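Work Placement Host Site – Safety and Suitability Checklist with Comments
Loradar Trainee Placement Program

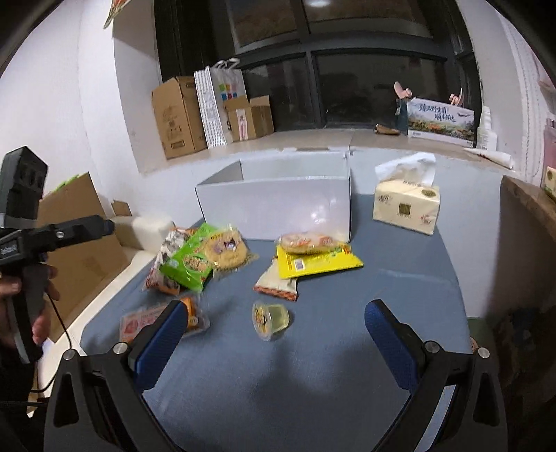 A host employer must pass this inspection before any trainee begins a paid placement, and again each March while the agreement is in force. The checklist applies to stockrooms, packing areas, shops and offices. It is completed on site by a program inspector, with the host's supervisor present. Most first placements involve light handling work, in which a trainee may spend a full shift sorting small items such as jelly cups and snack packets on a table, and hosts sometimes assume that such work carries no risk worth writing down. The inspector will ask for a written risk assessment in every case.

Host: Verschueren, stockroom and dispatch area
Inspector: Po-yen Choi
Date of visit: Sunday, August 21, 2022
Trainee positions requested: 2
Ratings used: Satisfactory / Action required / Not applicable

Section A. Agreement and supervision

A1. Signed placement agreement held on site
Satisfactory
Comment: Copy seen in the supervisor's office. Hours, rate of pay and break times are stated.

A2. Named supervisor for every shift
Action required
Comment: A supervisor is named for the day shift only. The early shift is covered informally by whichever senior employee arrives first. A name must be entered for each shift on the rota before trainees are assigned to it.

A3. Supervisor has completed the program briefing
Satisfactory

A4. Trainees are not used to replace existing staff
Satisfactory
Comment: The rota was compared with the previous quarter. No paid positions have been withdrawn.

A5. Liability insurance covers trainees
Satisfactory
Comment: Certificate displayed by the staff entrance. The insurer's letter confirming that trainees are treated as employees was attached to the host's application.

Section B. Access, exits and fire safety

B1. Exit routes clear and marked
Action required
Comment: The rear exit was partly blocked by two roll cages. These were moved during the visit. The supervisor is asked to mark the floor so that the area stays clear during deliveries.

B2. Fire extinguishers in date and reachable
Satisfactory

B3. Assembly point explained at induction
Satisfactory
Comment: Included in the induction sheet. The sheet refers to the old parking lot entrance and should be corrected at the next printing.

B4. Evacuation drill held within the past year
Satisfactory
Comment: Drill record seen. Trainees should take part in the next drill even if it falls outside their normal hours, and must be paid for the time.

Section C. Work area and handling

C1. Work surfaces stable and at a suitable height
Satisfactory
Comment: Packing benches are adjustable. Staff on duty knew how to change the height.

C2. Seating or anti-fatigue matting provided for standing work
Action required
Comment: Matting is provided at three benches but not at the one intended for trainees.

C3. Shelving fixed, with load limits displayed
Satisfactory
Comment: Main racking is marked at 500 pounds per shelf. The limit can be read from floor level.

C4. Aisle width adequate for carts
Satisfactory

C5. Manual handling training given before lifting tasks
Action required
Comment: Training is given in the second week at present. It must be given on the first day, or the trainee must be kept on bench work until it has been completed. The host preferred the second option – this is acceptable if recorded on the rota.

C6. Box cutters of the retracting type
Satisfactory

C7. Powered equipment restricted to trained employees
Satisfactory
Comment: The key for the pallet truck is signed out by the supervisor. Trainees may not operate it during the placement.

Section D. Welfare

D1. Drinking water and washing facilities
Satisfactory

D2. Break area separate from work area
Satisfactory
Comment: Shared with the neighboring tenant, Coven. Both firms have agreed to a cleaning schedule.

D3. First aid kit stocked and first aider on site
Satisfactory
Comment: Eye wash is due for replacement and is on order.

D4. Procedure for reporting injuries and near misses
Satisfactory
Comment: The book is kept at the dispatch desk. Entries are legible and signed.

D5. Confidential contact for complaints about pay or treatment
Action required
Comment: The notice gives the supervisor as the only contact. The program office must be listed as well.

Section E. Pay and records

E1. Timesheets kept and signed weekly
Satisfactory

E2. No charges made to trainees for uniforms or tools
Satisfactory
Comment: Safety shoes are supplied by the host.

Outcome

Conditional approval. There are 5 items marked for action: A2, B1, C2, C5 and D5. The host must confirm completion in writing, with a copy of the revised rota and a photograph of the marked floor area. Trainees may not start until the program office has replied.

Inspector's signature: Po-yen Choi
Host's signature: on file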